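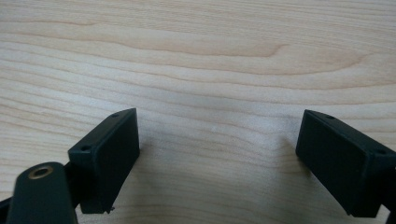 A pale wooden tabletop with wavy grain.

Plinstead's district court closed 753 criminal files last year. In 467 of them the charge the defendant was sentenced on was lighter than the one first filed. The court publishes both numbers. It does not publish the reasons, and the prosecutor's office is under no duty to write them down.

I think it should be. The rule I have in mind is narrow. When a prosecutor reduces a charge after the first hearing, the office files a written statement, no longer than 300 words, saying which element of the original charge could not be proved or what other ground was relied on. The statement goes in the court file. Names of minors and protected witnesses are left out.

The usual objection is workload. Hipólito Lucero, who ran the charging desk in Plinstead for nine years, put it to me in those terms and estimated twenty minutes per statement. I accept his estimate. Across 467 files that comes to almost 156 hours a year, or four working weeks for one lawyer. The office already keeps an internal note on each reduction, so part of that time is being spent now.

A second objection is more serious. A statement that a witness has become unreliable may harm that witness, and may harm a related case that is still open.
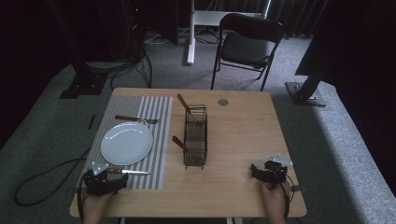

The answer is a sealing provision. The prosecutor could ask a judge to hold the statement back for up to 100 days, with one renewal. Akyol County has used a similar arrangement since January for dismissed charges, and its clerks report few requests. Dismissals are a different category, and I would not lean on that record too heavily, but the forms exist and could be copied.

Géza Barta, a defense lawyer, opposes the rule from the other side. He argues that prosecutors who must explain a reduction will offer fewer of them, and that his clients will pay for it. This may be true at the margin. It is also an argument for keeping the first charge accurate. A charge filed high so that it can be traded down affects bail, and the defendant carries that cost for months before any offer is made.

The draft now before the county board covers felonies only. Most reductions in Plinstead start as misdemeanors, so the draft would miss them. Section two should be amended to read "any offense punishable by jail."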